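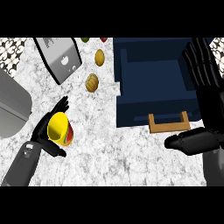 Progress report no. 3 to the Manalo fund
Project: Two-hand kitchen tasks, equipment planning phase
Prepared by the Cestberg laboratory, Mon 5 January

1. Where we are

In this period we continued to work in simulation only, as agreed in the plan. No robot hardware has been bought yet. The purpose of the phase is to decide what we should buy, and to avoid that we pay for parts which the tasks do not need.

The main task at present is the cup and drawer task. The left hand holds the yellow cup, while the right hand has to reach the wooden handle of the drawer unit and open it. The laptop and the fruit stay on the counter as obstacles, and their positions are changed between runs. Until now we have completed 600 runs, and 203 of them ended with the drawer open and the cup still in the hand. We know this is a low number. Most of the failures happen at the handle, when the thumb arrives too low or touches the drawer front first. The cup is lost less often than we expected.

2. What this means for the purchase

In the proposal we asked for two arms with hands of the same type, both with jointed fingers. We looked again if a simple two-finger gripper on the right side would be enough, as it would lower the cost. For the handle alone it may be enough. For the small fruit and the later tasks with lids we do not think so, and we would like to keep two equal hands. Spare finger parts can then also be used on both sides.

We received one complete offer, from Dison. The offer from Hunenum is still missing the price for the wrist adapters and the service contract. We wrote to them two times and will not decide before we can compare both.

3. Budget

Spending is below plan. We used almost 50 percent of the computing money, and the travel line was not touched. We ask for permission to move 1000 euros from travel to the purchase of a test counter and one real drawer unit with the same kind of handle – the transport is included in this sum. The equipment line itself stays unchanged.

4. Open points

– Delivery time for the hands. Dison did not confirm it in writing.
– The power supply in the laboratory must be checked by the building office before any arm is mounted.
– The friction values for the cup are estimated. They should be measured on a real cup.

5. Next steps

We will repeat the runs with a corrected thumb position and send the new results together with the comparison of the offers. The order should be placed in April, if the fund agrees with the change in section 3. We would be thankful for an answer on this point before the next report.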